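Search this site Enter keywords Go Advanced search

7 Jul 2021
By Gwilym Gwynne

4. Planning and budgeting for a two-arm packing station

4.1 Scope of the purchase

The Colton site prepares takeaway drinks orders for Tastier, a small chain of counters selling hot and cold drinks. Before any equipment was bought, the site was asked to set out what a robot station would be expected to do, what it would cost over its working life, and which parts of the order would stay with staff. The work under review was the gathering and packing of the items that go out with a drink, namely cups, lids, straws, napkins, carriers and bags. Making the drinks was left out of the plan.

Two suppliers were invited to quote. Jarman offered a single arm with a longer reach, and Koltetti offered a pair of smaller arms on a shared rail. The quotations were not laid out in the same way, and a good deal of time was spent in putting them on the same footing. Jarman had included fitting and training in the main price, whereas Koltetti listed them separately. Neither had allowed for spare gripper fingers, which the site expected to replace often.

4.2 Division of the budget

The arms themselves took up 50 per cent of the approved sum. A further 40 per cent was set aside for the table, rail, enclosure, wiring and staff time during fitting. The remainder was held back for spare parts and for changes to the packaging. This last heading was the most difficult to defend at the planning stage, as no firm figure could be given for it. It was kept in the budget on the advice of the site engineer, who pointed out that a change of cup or lid supplier might require new fingers and fresh trials.

The pair of arms was chosen. The main ground for the decision was that several of the packing tasks call for one item to be held steady while another is brought to it, and a single arm would have needed a clamp or stand for each of these. The cost of such fixtures, once added to the Jarman quotation, removed most of the difference in price.

4.3 Trial items and layout

The trial list was drawn up from ordinary stock, so that the station would be judged on goods already in use at the counters. Figure 4 shows the two arms at work above the table, with a cup carrier upright between the grippers and a paper bag standing at the back.
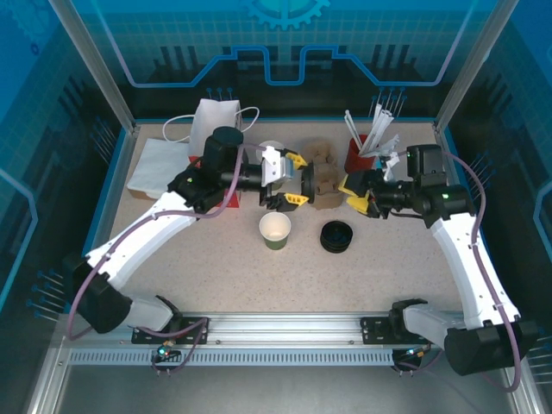
Figure 4. Two-arm station with cups, lids, straws and packaging.

Floor space was costed at the same rate as the rest of the preparation area. The plan allowed 76 hours of trials before the station could be accepted, and payment of the final instalment was tied to that point. Any hours lost through a fault in the arms were to be made good by the supplier, while those lost through a shortage of stock were to be borne by the site. A review of running costs was fixed for November, when the spare parts heading would be looked at again.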